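Search this site Enter keywords Search

"A toy should be a little bit difficult": a talk with Jolán Gál

When I arrive at the workshop of Gillo, Jolán Gál is on the telephone about a delivery of beech that has not come. She shows me with her hand a low chair, clearly made for a person of four years, and I sit on it. The conversation about the beech takes a while. Afterwards she makes coffee and says that we can begin wherever I like, only not with her childhood.

So we begin with shape sorters. Gál has designed toys for 24 years, first as an employee at Seidel and since then under her own name, and it is the shape sorter to which she always returns. I ask her why. It is an old toy, and one could think that everything has been said about it.

"Parents think it teaches the names of the shapes," she says. "Circle, square, triangle. The child does not care about the names. The child wants that the thing disappears in the hole. This is a very big pleasure, and it has to be earned a little."

She speaks much about this small amount of earning. If the hole is too wide, every piece falls through and the game is over in one afternoon. If it is too narrow, the child pushes, becomes angry and throws the piece at the cat. Between these two there is, in her opinion, a gap of perhaps the thickness of a fingernail, and she has spent a good part of her working life in it.

"At Seidel we tested with a group of small children every September, when the new ones came to the nursery. I sat on the floor. I was not allowed to help. You cannot imagine how hard this is, to see a child turn a square piece in the wrong direction and say nothing."

I ask what she learned there. She thinks for some time.

"That they look at the hole first and later at the piece. We adults do it the other way round. And that they are much more patient before lunch."
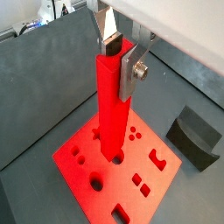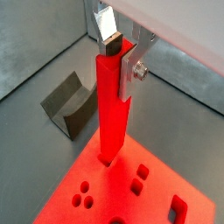
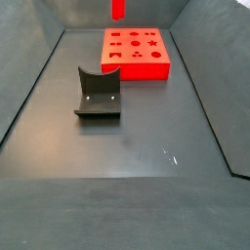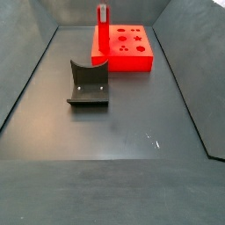

Red all over: in the first two pictures the long square peg above its board, in the last two the board with its three rows of holes.

The question of colour brings her to an old quarrel. Her former colleague Mattes Grube wanted each shape to have its own colour, with the same colour painted around the hole. Gál was against it. She still is, although the two have stayed friends and go swimming together.

"Mattes said, it helps the child. Of course it helps! Then the child matches yellow with yellow and does not look at the form at all. I like it when everything has one colour. Then you must use your eyes and your fingers."

And did the buyers agree with her? She laughs. The version of Grube sold better in its first year. Her own, which was called Sineck, was made in a series of 2,000 pieces, and a large part of these stood for a long time in a cellar. Today people write to her and ask if she has one left for a grandchild. She has two, and she does not sell them.

We speak then about length, a subject I had not expected. In most sorters the pieces are short and fat, like a biscuit. Gál prefers a longer piece. A child takes it at the top, she explains, and has to hold it straight, and the far end moves about more than the hand does. "It is like posting a letter with a long arm. You learn to look where the end is, and the hand must follow." She demonstrates with a wooden spoon and the opening of the coffee tin. On the second try it goes in.

The trade has become harder, she says, without much complaint in her voice. The shops want a toy which explains itself on the shelf in a few seconds, with a button if possible. Theda Diekmann, who runs the small shop Stinon and has ordered from Gillo since the beginning, lets the customers open the boxes. After a Saturday there are pieces under every cupboard. According to Gál, it is the only shop where the slow toys sell better than the quick ones.

I want to know if she has children herself. She has a son, and he never liked shape sorters. He took off the lid, put all the pieces in and closed it again. "I was insulted for a week," she says. "Then I thought, well, he has solved it." Since then her lids have been glued.

At the end I ask about her next work. She does not like to speak about unfinished things, but she goes to the window sill and brings me a piece of beech with five sides, not quite regular, and lets me hold it. It can only go into its hole in one way. I turn it between my fingers and try to find out which side is the longer one.

"You see," says Gál. "You have stopped writing."

The telephone rings again. It is the beech.

Interview: Tsz-kin Yu, 18/02/2018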